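August, early, coffee going cold

I swam the whole way across at Grondley! Both directions! I'm writing this down before breakfast because I want it on paper while my shoulders still ache.

It's 400 meters from the town steps to the raft at Leite, and I've been looking at that raft since the spring as if it were Portugal. Steinar Kvaran swam beside me on the way out, doing that slow sidestroke of his and talking the entire time about rhubarb. I couldn't answer, I was breathing every second stroke and swallowing half the lake, but I think the rhubarb helped. By the time he got to the part about the frost I could see the ladder.

The water was so clear near the raft. You can look straight down and see the weed leaning all one way, and little fish going in and out of it (perch, Steinar says, but he says everything is perch). I held on to the ladder and just looked. I could have stayed there an hour. Then my feet got cold and I went.

Coming back was harder, and better. The sun was in my eyes so I lined myself up with the chimney at Plovgate and counted strokes in sets of 11, no idea why 11, it was the number that turned up. I lost the count over and over and didn't care. At one point I rolled over and floated and there was a heron going across, very high, with its legs trailing behind like it had forgotten them. I laughed out loud and got another mouthful.

Breakfast afterward was two fried egg rolls from the Odby kiosk, eaten on the wall in a towel. The best egg rolls in the world, I will not hear otherwise. My hands were shaking so much I got yolk on my good shorts.

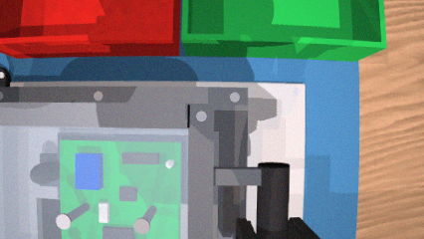

I need a better system for my swimming stuff before I do this again, because this morning the goggles were in the bread drawer and the dry socks weren't anywhere at all. Everything goes in one bag now and comes home in one sodden lump. So, two tubs by the back door, one red and one green, right up next to each other like those. Red for wet things, green for dry, and even I can't muddle that up at five in the morning. A blue mat under them would look cheerful too, and catch the drips.

Steinar wants to try the long way next, around the point and in by the reeds. I said yes before he finished asking. Must buy a brighter cap, and must find those socks.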